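1月9日 工坊笔记

今天一早进门先看水浴锅，昨晚设的定时没有出岔子，温度计稳稳停在该停的地方，心里一下子就踏实了。年后第一个像样的工作日，本来只打算收拾收拾架子，结果一坐下来就又摸上了茜草那批料，一直弄到天黑，午饭还是站着吃的。趁手上还留着颜色，赶紧把今天的事记下来，免得过两天又要翻着废纸篓找那张写了配比的小条子。

先说羊毛。Ernthorpe那边寄来的这批线，比去年秋天那批油得多，拿在手里有一股很浓的羊脂味，闻着倒是亲切，可是染起来就吃亏了。去年那批我偷懒，只用温水泡了一夜就下媒染，结果出来一截深一截浅，像没擦干净的黑板。这回老老实实洗了两遍，第一遍用中性皂，水温慢慢升，慢慢降，中间一下都没敢搅，只用手背轻轻往下按。第二遍清水，水色清了才捞起来。洗好的线绞蓬松了不少，手感也软，晾在窗边的竹竿上，看着就让人高兴。

媒染还是明矾，一绞线100克，按线重的一成五给，明矾15克，另外加了一点塔塔粉，量是照旧的。有人问过我塔塔粉能不能省，我的意思是能省，但是颜色会偏硬一点，尤其是黄和红之间的那一段，少了那股润劲儿。我自己舍不得省。媒染锅升到将开未开的样子，关小火焖着，然后整锅放凉。要是赶时间直接捞出来，线也不会坏，只是我总觉得凉透的那一锅上色更匀，说不清是不是心理作用，反正锅闲着也是闲着。

茜草根这次用的是Mernine的碎根，不是粉。粉用起来省事，可是滤不干净，细渣钻进线里，抖到第二年还在掉，围脖织好了，领口一圈红沙子，实在对不起人家。碎根先用凉水冲一遍，把头一道偏黄的水倒掉（其实没有真倒，留在蓝桶里了，下次试试染棉布），再装进细纱布袋，扎紧口，放进锅里泡着。袋子要扎得宽松，根泡开以后会胀，上回扎得太紧，中间那一团到最后还是干的，白白糟蹋了好料。

温度这件事我要再啰嗦一遍，主要是写给自己看的。茜草最怕急火，一过头，棕色就跑出来了，到那时候怎么漂洗都回不去。今天全程压在65度上下，每隔一会儿就去看一眼，水面只冒一点点热气，绝对没有气泡。这样慢慢熬着，颜色从橘子皮一点一点走到砖红，再从砖红往里沉，看着看着人就不想走开了。

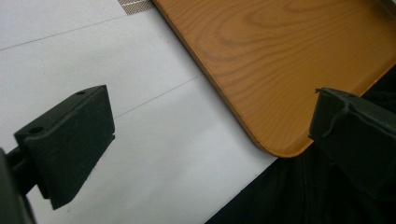

水的问题也得记一笔。我们这里的自来水偏硬，染茜草倒是占便宜，钙多，红得正；但是染洋葱皮和木犀草就要另说，颜色会发闷。去年为了这个，我专门接过雨水，接了满满一缸，后来里面落了树叶，自己先染上色了，只好拿去浇花。今天茜草用的是自来水，没有另外加粉笔灰，出来的效果和加过的样线放在一起比，差别小到我要凑到窗口才看得出来。那么以后就不加了，少一道工序，也少洗一个勺子。

第一锅染完，余液还很浓，舍不得倒，又下了一绞小的。第二绞出来是珊瑚色，软软的，比第一绞还讨人喜欢。我把两绞并排挂着，来来回回看了好几趟，心想那条给Stakinell市集准备的披肩，也许可以拿珊瑚色做底，砖红只走边。原来的稿子是反过来的，砖红做底，现在看着有点重，冬天还好，开春拿出来就显得闷了。这个先不定，等线干透再看。湿线骗人骗得厉害，干了以后总要浅一层，我在这上头吃的亏够多了。

对了，配比小条子上的数，抄在这里：干根与线等重，泡一夜，染两个钟头，锅里放凉，次日再捞。标签照例用油性笔写在布条上，缝在线绞的结头旁边。千万别再用纸标签了，上回那些纸标签进了锅全成了纸浆，四绞深浅不一的红，到现在也对不上是哪一天染的，只好统统归到“不知道”那个抽屉里去。那个抽屉倒是越来越好看，改天干脆拿它织一条毯子。

靛蓝缸今天没有动，只掀开盖子看了看。天冷，缸有些懒，面上的花沫薄薄一层，气味还算正，偏绿的那层膜也在。喂了一小撮麦麸，用旧毯子围好，又把热水袋塞在缸脚下。等到2月天气稍微回暖再叫醒它，现在硬催，只会把缸催坏。Derese那本旧册子上说，冬天的缸要当老人家养，少折腾，多盖被，我每次翻到那一页都觉得写得真贴心。

收工前把台面擦了，不锈钢锅泡上，木勺按颜色分开挂。红的归红的，蓝的归蓝的，请用过的同事也照着挂回去，上次有一把蓝勺混进了黄锅里，结果得了一锅很漂亮的绿，可那天要的偏偏是黄。纱布袋洗净晾在水池边，里面的根渣我留着，晒干了还能再煮一次，出个淡淡的杏色，给内衬用正合适。

明天要做的：捞线，漂洗到水清，最后一遍加一点点白醋顺一顺手感，阴干，不要晒。还要给Ernthorpe回信，问问下一批能不能先粗洗过再寄，贵一点也愿意。明矾罐快见底了，记得补。窗台那一小排试样卡，向阳的半边已经放了一个秋天，下周取下来和盖着的半边对一对，木犀草我是放心的，苏木那张怕是要褪得让人心疼。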